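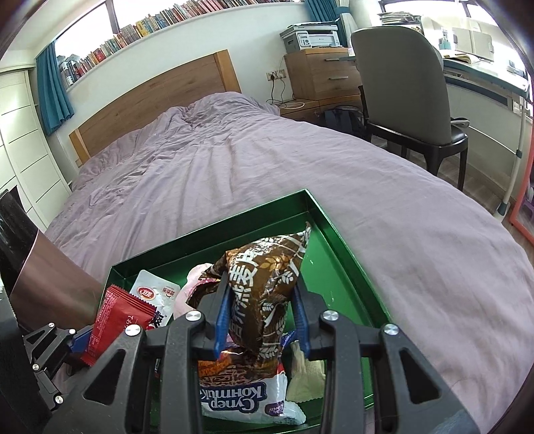

Brown bag with the wheat pattern, and the rest of the snacks in the green tray.

13 Jan 2020

Back in Kunstead and back at the diary, after nearly a fortnight of writing nothing at all. I did mean to keep it up over the holidays but the train timetable had other ideas and then I got a cold, a proper streaming one, and spent three days under the spare duvet at Vinstead feeling very sorry for myself.

So, the choir! We had the first rehearsal of the new year tonight and I'd forgotten how cold that hall gets. I kept my coat on right through the warm-ups and my scarf on for the whole of the first half. We're doing the Moon set for the March concert, which I was secretly hoping for (I didn't vote for it out loud, I'm a coward), and the alto line is lovely until the second page, where it goes up and sits there for what feels like a week. My voice is still half cold so I mouthed most of that bit. I think I got away with it.

The new folders have come as well. Black, stiff, smell like a shoe shop. Mine already has a tea ring on it.

Walked home the long way past Dokus to see if they still had the cheap lined notebooks and they did, so I bought two, and a pen I didn't need. The woman in front of me was buying birthday candles, packets and packets of them, and I've been wondering all evening how old somebody is.

Supper was soup from the freezer. I'd written "veg??" on the lid, which was no help, and it was leek. Quite nice with a lot of pepper. Had a few biscuits afterwards, then a few more while I listened to the recording of the second piece, trying to hear where the altos come in. It's straight after the basses, on the off beat, and I keep coming in a whole bar early like an eager dog. Played it over and over till I was sick of it and still only got it right twice.

I must ring the dentist tomorrow. I've been saying that since before Christmas! Also: post the parcel, find the other glove, and look up whether you can wash a wool coat at home, as the collar is getting grim.

Rain on the window now and the radiator is making its knocking noise again. Bed with a hot water bottle.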